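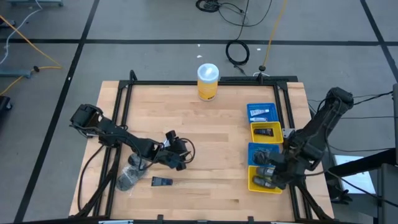
No. 624

Toiletries again. I said in April that the bathroom stuff was finished, and I'd like that post quietly forgotten.

The system now is trays, blue and yellow, in a row down one side of the wood table. I had plans for the colors. Blue would be daily and yellow would be travel, and that lasted until I had to decide which one toothpaste is. So tubes go wherever there's room, and the yellow container with the white lid stays at the back, where it can't start anything.
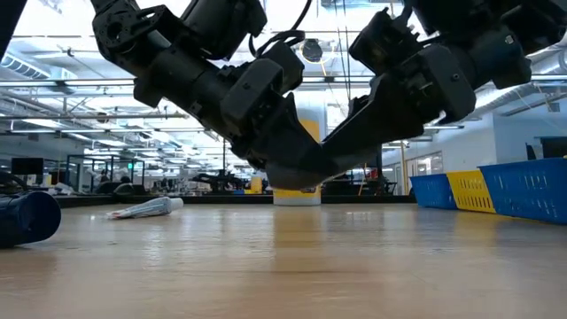
Blue, yellow, blue. Two things still lying on the table.

I looked at the Montoya drawer dividers first. They want you to measure the drawer, and mine is 2 inches shallower at the back than at the front, a fact I learned after ordering. Grovwood sells a nice bamboo rack for the price of a decent dinner. Plastic baskets with holes in them won by being in the store when I was.

Rules so far: caps on, bags squeezed flat, and anything I can't identify gets 6 days before it goes in the trash. Bottles lie down or they tip over and take their neighbors along. 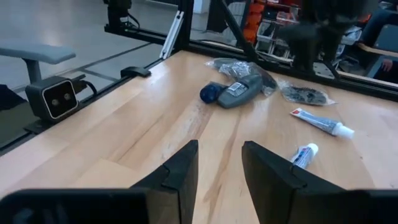 Toothpaste, large and small. Bottle and bagged things, pending.

The small tube is the one I'd take on a trip. The large one will outlive me. Next week, the hall closet, or at least the front of it.

Posted 2022-05-22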